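Teil 3: Das alte Backblech im Alltag - vorbereiten, benutzen, sauber bekommen

Willkommen zurück in meiner kleinen Küchenanleitung! Im letzten Teil ging es um den Ofen selbst (Roste, Schienen, das leidige Thema Temperaturanzeige), jetzt kommt das dran, was bei mir am meisten abbekommt: das Blech. Wer das Clumero-Set neu gekauft hat, fängt bitte bei Schritt 1 an. Wer wie ich ein Blech hat, das schon etliche Winter hinter sich hat, kann gleich zu Schritt 4 springen.

Vor dem ersten Gebrauch

1. Aufkleber abziehen und alles einmal mit warmem Wasser und Spülmittel abwaschen. Kleberreste gehen mit einem Tropfen Speiseöl weg, dafür braucht es keinen Kratzer.

2. Das Blech gut abtrocknen, auch unter dem Rand! Da bleibt gern Wasser stehen, und genau dort hat mein erstes Blech angefangen zu rosten.

3. Dünn mit Öl einreiben und leer bei 125 Grad in den Ofen schieben, 20 Minuten lang. Fenster auf, es riecht ein bisschen - beim Restham-Blech meiner Schwester roch es sogar ziemlich.

Hinweis: Runde Tabletts und die Essteller gehören nicht in den Ofen. Klingt selbstverständlich, aber ich habe schon einmal ein Tablett als Pizzablech benutzt und würde davon abraten.

Nach dem Essen

4. Das Blech ganz abkühlen lassen. Ich stelle es dafür auf den Herd und nicht auf den Holztisch, solange es noch heiß ist.

Achtung: Kein kaltes Wasser auf das heiße Blech! Es verzieht sich mit einem Knall und kippelt danach für immer.

5. Alles an einer Stelle sammeln. Bei mir ist das der große Tisch, da habe ich Platz und sehe gleich, was noch gegessen werden kann und was weg muss. Die Teller kommen auf das große Tablett, so trage ich sie auf einmal zur Spüle und bin nicht dreimal unterwegs.

6. Essensreste vom Blech nehmen und in eine Dose geben. Ich nehme dafür einen Silikonschaber von Quiambao, der hat eine weiche Kante und kommt gut in die Ecken.

7. Krümel vom Tablett gleich in den Biomüll klopfen. Wenn man sie erst mit Wasser in Berührung bringt, kleben sie überall, am liebsten am Schwamm.

8. Soße von den Tellern mit Küchenpapier abwischen, bevor sie ins Spülwasser kommen. Das Wasser bleibt viel länger brauchbar, und der Abfluss dankt es auch.

Auf dem Tisch:

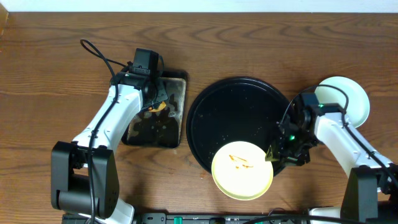
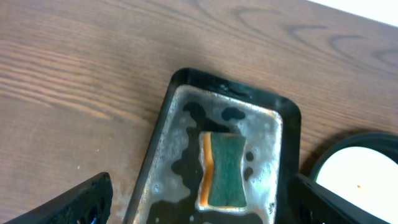
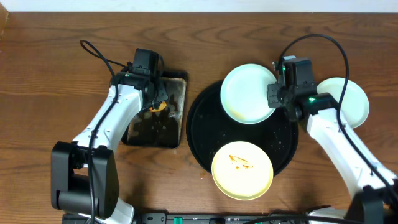
9. Jetzt die Spüle füllen und die Reihenfolge einhalten: erst die Teller, dann das Tablett, ganz zum Schluss das Blech. Ich weiß, man möchte das Schlimmste zuerst hinter sich haben (geht mir genauso), aber dann darf man für die Teller noch einmal neues Wasser einlassen.

10. Für Eingebranntes zwei Esslöffel Natron mit etwas Wasser zu einem Brei rühren, auf die Flecken streichen und einwirken lassen. Bei mir sind es meistens 100 Minuten, weil ich dabei einen Film schaue. Danach mit einem feuchten Tuch abnehmen und kurz nachspülen.

11. Was dann noch drauf ist, darf bleiben! Braune und graue Stellen, die sich glatt anfühlen, stören beim Backen überhaupt nicht. Ich lege Backpapier darüber und fertig. Nur wenn etwas abblättert, kommt das Blech weg.

Achtung: Bitte keine Stahlwolle auf beschichteten Blechen. Ich habe das beim Cirkemier gemacht, es glänzte einen Abend lang wunderbar, und beim nächsten Mal hing jede einzelne Kartoffelspalte fest.

12. Den Tisch zuletzt abwischen, immer mit der Maserung und mit einem gut ausgewrungenen Tuch. Fettspritzer auf Holz gehen mit einem winzigen Klecks Spülmittel weg, danach trocken nachreiben. Unter dem Tablett nachsehen, da sammelt sich gern etwas.

Hinweis: Wer seinen Tisch ölt, wartet nach dem Abwischen bis zum nächsten Tag. Ich mache das einmal im Jahr, meistens im August, dann kann die Balkontür offen bleiben und es zieht schneller ein.

Verstauen

13. Das Blech senkrecht in den schmalen Schrank stellen, das Tablett daneben. Stapeln geht zur Not auch - dann bitte ein Geschirrtuch dazwischen, sonst gibt es Kratzer auf der schwarzen Fläche.

14. Die Schranktür 5 Minuten offen lassen, damit die letzte Feuchtigkeit rauskann. Weiter geht es in Teil 4 mit den Auflaufformen und der Frage, welcher Deckel auf welche passt.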